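Skulaleck Heated Drying Rack – Set-up Guide
Section 2: First use and daily drying

Before you start

Read section 1 first if the rack is still in the box. Legs locked, feet level, all of that. This part assumes it stands up on its own.

You need a wall outlet within reach of the cord. No extension cords.

2.1 First warm-up

1. Wipe the bars with a dry cloth. Factory dust.
2. Plug in. Light on the switch goes red.
3. Run it empty on LOW for 2 hours. Slight smell is normal the first time – open a window.
4. Switch off, let it cool, check the end caps. Push back any that moved.

Note: if the light blinks, the wings aren't fully open. Open them untill they click.

2.2 Loading

1. Spin the wash first. Dripping items stay off the rack.
2. Heavy stuff on the outer wings, light stuff in the middle.
3. One layer per bar. Doubling up takes longer than doing two loads.
4. Leave a finger's width between items.
5. Turn things over halfway. Set the timer so you remember.

Max load is 102 bars of nothing or 12 pounds of wet laundry, whichever – sorry, old draft. Go by the load label under the left wing.

CAUTION: Don't sit, lean or hang a child's swing on the rack. Don't cover the switch box.

2.3 Timer

1. Press TIME once for each hour.
2. Hold TIME to clear.
3. Rack shuts off by itself at zero. Light goes green, then out.

The clock starts over after a power cut. Check it if you dry overnight. Cheap rate at our place starts at 9 p.m., yours may differ.

2.4 Delicates and knits

LOW only. Lay wool flat across the Olov mesh shelf (sold separately), never over a single bar or you get a ridge at the shoulders. Silk – no heat, wings only.

Anything with a rubber print goes inside out.

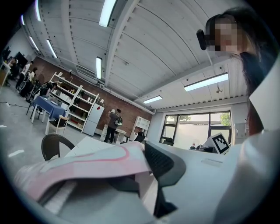 Reading time: 2 min

2.5 Towels and thin cloths

1. Shake out hard before hanging. Softer that way.
2. Fold over the bar with the short side down.
3. Pull the hem straight.
4. Thick bath towels get a wing to themselves.
5. Feel the fold before you take it off, it dries last.

Note: colored towels can mark the bars on the frist few goes. Wipe with warm water and a drop of dish soap. Rack cold and unplugged.

2.6 Folding away

1. Unplug. Wait until the bars are cool.
2. Wings down, left one first.
3. Cord around the two hooks, not around the legs.
4. Store upright.

Spare end caps and feet: order under Narari parts, bag of 100 or single. The Urban model takes different feet, check before you order.

Section updated in August by Floor Van Wijk. Wall brackets are in section 3.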